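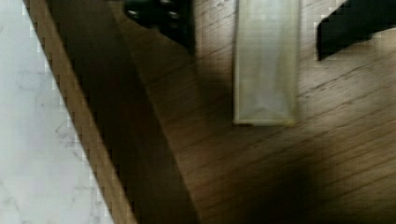

White marble, gray veins, a thin tan strip down the edge.

LAST SERVER

The email came at lunch. Varnberg shutting down Botha. Servers off at midnight, thanks for playing, no refunds on coins.

I had 1,820 coins. Fifteen levels left.

I hadn't opened it since December. Didn't matter. I had the phone out before I finished my sandwich, thumb going, the little harbor loading up one gray block at a time. Same music. Same stupid gull.

If you never played, it was boats. You had a harbor and too many boats and the tide went out on a timer. Move one, another gets stuck. Move that, the ferry comes in sideways and everybody loses their fish. I once spent a whole dentist wait on a single tugboat. They had to call me twice.

Anyway. Midnight. 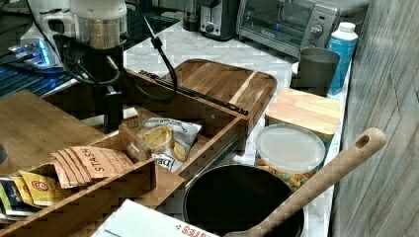 Got through four on the bus. Missed my stop, walked back in the rain with the screen under my jacket, missed a tide because of it. Tried again under the pharmacy awning. A kid watched over my shoulder and said to use the barge. I said I know about the barge. I did not know about the barge.

By nine I was on level 3,258, the one they called Stateo on the forums, the one with the drawbridge. Battery at 12. Charger at work, naturaly.

My sister had one. My sister lives across the river. I stood in the hall with one shoe on thinking about it, then I was on the bridge, then I was at her door.

"Is somebody dead?" she said.

"Charger," I said.

She let me in. She sat on the arm of the couch and watched me sink the mail boat, and then sink it again.

"We used to play this," she said.

We did. The summer Mom was sick. Two phones, same harbor, back when it had the friends mode. She ran the drawbridge and I ran the boats. We never talked about anything. Just up, down, wait, okay go.

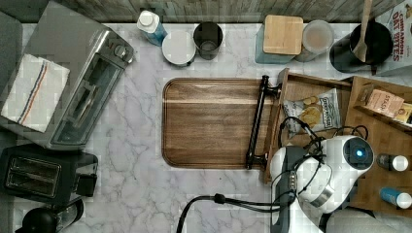
Wilhelmina Strake
Fiction contributor, 1/7/25

"Is my account still on there?" she said.

It was. Her boat was still red. Still tied up at the end of the dock where she'd left it, with a tiny hat on the mast from some holiday thing.

She went to get her phone. The download took forever. The store wanted her password and she'd changed it, so we guessed, and got locked out, and got back in. 11:20. Then 11:31.

"Up," I said.

"I know."

"Down. Wait."

"I know!"

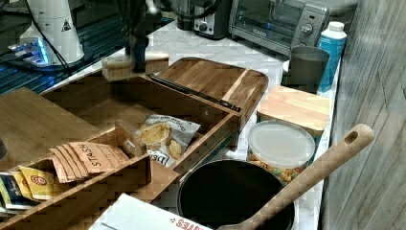
Could two people still play together that late?
Friends mode stayed on until the servers did. You just both had to be in the same harbor when the tide turned.

We cleared the bridge at 11:52. Ferry straight in, teh mail boat right behind it, every fish where it was supposed to be. Eleven of the fifteen still undone and no way to get there.

"Next one?" she said.

I looked at the clock. The gull landed on her hat.

"Yeah, go," I said. "You take the bridge."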